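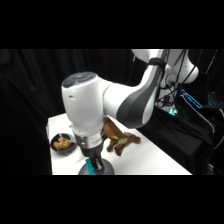
Sorry for the slow reply, I've been meaning to answer the question about mixed boxes for ages and then the boiler went. I've got the same problem you have, a great crate of odds and ends for the little ones' table and no idea what goes with what until it's all out in front of me. So I've given up sorting in the crate and do everything on a white top now. The black bowl and the dark grey disc can't hide on it, and the teal block you could spot from the next room! When I did it on our old brown table I lost half the wooden bits against the grain and found them again with my feet.

Anyway, the message I'm answering, trimmed a bit:

> Hello all, has anyone got a sensible way of dealing with
> the mixed crates from the Trollitz sale? Ours cost 13 pounds
> and is part toy box, part kitchen drawer. I'd like the
> under-fives to have it out in June but at the moment it's
> just a heap. Do you split by material, by size, by colour?
> Or do you just tip it out and let them get on with it?
> Also, do you leave the kitchen things in?

Well, I've tried all of those. Colour looks lovely for five minutes and is useless afterwards, as half of what comes in those crates is black, silver or brown. Size was better, but you end up with a bag of tiny things that goes everywhere, and it took me a whole evening with the Zenitz trays (the 42 cm ones, they do fit the shelf if you take the lip off). Material is what I've stuck with. Wood in one tray, metal in another, plastic in a third, anything soft in a pillowcase so it can go straight in the wash.
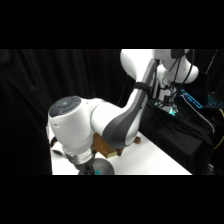 Wood is the easy tray, to be fair. Run your thumb along every edge, sand whatever catches and wipe it over with a damp cloth. Please don't soak it, I did that once with a lovely old set and it all went furry. I don't bother with oil, though I know some of you swear by it and we had that very long thread.

As for tipping it all out and letting them get on with it, I do that too, but after the sorting. Ours like a jumble best, something cuddly next to something shiny next to something to put things in. If I put out only blocks they build for a bit and wander off. Put a cup and a pair of tongs with them and suddenly it's a café and I'm being charged 4 pounds for a teddy sandwich.

My rules for the rest of the crate, such as they are:

1. Kitchen things stay in. Measuring cups, tongs, small plastic cups, all good. Anything with a blade or a loose rivet comes out. Check the hinges on tongs, they do nip.
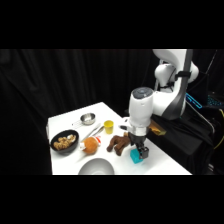 2. Soft toys get a tug at every seam and both eyes before they go anywhere near a child. Then the pillowcase, then a cool wash. Legs take forever to dry so hang them up by the middle.

3. Lids with no pots and pots with no lids go in a bag marked for Rajput Hall. They have a swap shelf and I've had two good lids off it.

4. Leave the trays open. I bought the Stistano boxes with the clip lids and the children couldn't get into them, and on a bad day I couldn't either.

Does anyone want those boxes, by the way? They're clean, one clip is a bit stiff. Free if you collect. And if whoever has the label maker could bring it back next time I'd be very grateful, my handwriting on masking tape isn't fooling anyone.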